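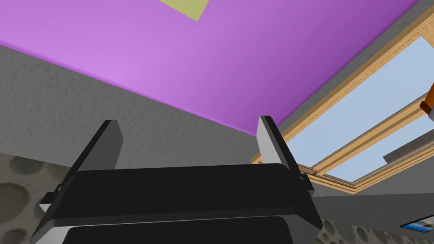
My brother-in-law reckons you should always buy the arm first and sort the gripper out later, and several of you have written in to ask if he's right. He isn't, bless him, and I've put that question near the top now along with the others that keep landing in my inbox. Updated Fri 17 May.

Arm first or gripper first?

Gripper first, at least on paper. Decide what you want to pick up, find a gripper that'll hold it, and add up the weight of the gripper, the mounting plate and the heaviest thing you'll ever lift. That total is what the arm has to cope with. I did it the other way round on my first go and ended up with a lovely arm that could carry its own hand and very little else!

Do I need a fancy hand, or will two fingers do?

Two fingers will do for most people. A plain parallel gripper with flat fingers will take boxes, bottles, books, cutlery (with a bit of patience) and most handles. Hands with lots of joints are great fun to watch but they cost more and they eat your evenings. If you later find you need something softer or longer, you can usually swap the fingers and keep the rest.

Can I try it all in simulation before I spend anything?

Yes, and please do. I spent a whole December with a simulated room and a simulated gripper before I ordered a single bolt. You get to find out that the gripper is far bulkier than it looked on the spec sheet, that it blocks a good bit of the view from a wrist camera, and that your nice plan for reaching the window catch needs an elbow in a place where elbows don't go. All of that is cheap to learn on a screen.

What it won't tell you much about is friction, cable snags or how loud the thing is. Keep some money back for those.

What does the simulation side cost?

The software can be free, so it's mostly the computer. Mine was a refurbished desktop at £900 and it has been fine for one room at a time. If you want lots of rooms running together you'll need a better graphics card, and at that point I'd look at renting by the hour for a month before buying.

How many rooms should I model?

More than one, please! I made a single room for the Lyons bench (that's my name for the small arm, long story) and everything I tested worked beautifully until I moved the furniture. Now I use a set of 96 with different wall colours, patterns, windows and lighting. Odd colours are good. If your setup gets confused by a purple ceiling, better to know before the invoice arrives.

What did your whole setup come to?

£1,783 for the Arndale build, on top of the computer. That covered a second-hand arm, a two-finger gripper, the mounting plate, a camera and a proper power supply. It didn't cover the table, which I already had, or delivery - and delivery on a heavy arm is not small, so get a quote before you fall in love with one.

Clalus or Prorkelura?

I've used both gripper kits. Clalus is easier to mount and the instructions make sense. Prorkelura opens wider, which I needed for jars, but the cable comes out on the side I'd least like it to, and I had to make a little bracket to keep it out of the way. If your objects are small, go Clalus. If you can borrow either one for a weekend, do that first.

How long should I allow between ordering and using it?

I'd say 2 months if you're doing it in the evenings. The parts came fairly quickly but I lost ages to a wrong bolt pattern on the plate. Check the bolt pattern. Then check it again with the drawing for the exact model you're buying, as they do change between versions.

Should I buy spares straight away?

Fingers and finger pads, yes. Everything else can wait until it breaks. I also keep one spare cable for the wrist, where all the bending happens.

Can you look over my shopping list?

Happy to, just paste it into the contact form with the gripper at the top and your heaviest object next to it. Replies are slow in term time.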